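Floor samples and storage bits – Umville showroom refit

Quick gallery from the refit. Not everything is labeled yet, will add more when I get a minute. We had 40 boxes to empty and the upstairs to put back together, plus all the storage stuff to sort through by size. Photos in no special order. If you need a bigger version of anything just ask at the desk, ground floor, before 4.

Carpet first. Took forever to pick. We went back and forth between the plain one and the streaky one for most of March, and the streaky one won. 2,720 square feet of it on the order, including spare for the back stairs.
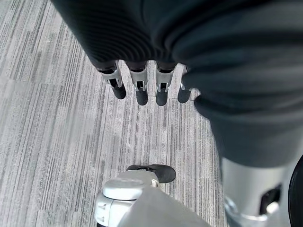 Kasport Interiors – Fit-Out & Displays Team

Gray carpet with the fine streaks, light and mid gray with some darker lines in between. Good choice for a showroom IMO, the pattern is busy enough that crumbs and thread ends don't jump out at you. Vacuum along the streaks, not across. Spare pieces are rolled up in the Alarcón store room, please dont cut into them for door mats. Anyone who needs an offcut for a display base – there is a bin of them by the loading door, help yourself.

Old carpet went out in strips. Two trips. The glue took longer then the carpet did.

Next up, storage and tidying. The Vumow shelving came with one bracket missing so that bay is still bare, replacement is on order. Everything else is up.
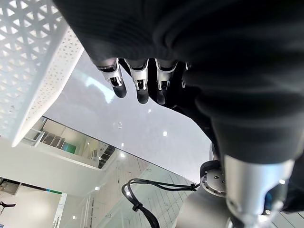
Baskets are for the small loose stuff – cable ties, price clips, felt pads, the little hex keys that end up everywhere. 30 came in the first delivery and the rest are on the way. The white ones have a thick smooth rim and the sides are full of little triangular holes, so light gets through, and dust shakes out when you tip them over the trash. Round lights in the ceiling all stay as they are, no changes planned there. Labels go on the short side please, facing out. Nothing heavy in the baskets, tools go in the drawers.

Still to come: the back stairs, sample wall, and the coat hooks once we agree on a height. Old photos are on the previous gallery page.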